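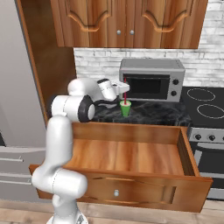
Jarora ist eine Sammlung simulierter Vorführungen, mit denen Roboterarme Handgriffe in der Küche erlernen sollen. Sie entstand beim Softwarehaus Nautiyal unter der Leitung von Bahman Ghaffari und umfasst 1227 Durchläufe, verteilt auf 3 Küchen. Eine Person steuert den Arm von Hand durch die gerechnete Umgebung, und zu jedem Zeitpunkt werden Kamerabilder, Gelenkwinkel und der Steuerbefehl gemeinsam abgelegt. Aus diesen Paaren lernt das System später – mit etwas Geduld – die Bewegungen nachzuahmen. Recht beliebt sind die Aufgaben an Schranktüren und Schubladen, deren kleine runde Knöpfe auch geübten Bedienern einiges Fingerspitzengefühl abverlangen.

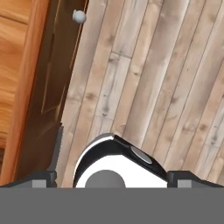 Werden misslungene Durchläufe gelöscht?
Sie bleiben erhalten, werden aber gesondert gekennzeichnet und beim Nachahmungslernen gewöhnlich ausgelassen.

Das Schwesterprojekt Jorkitz verwendet dasselbe Dateiformat.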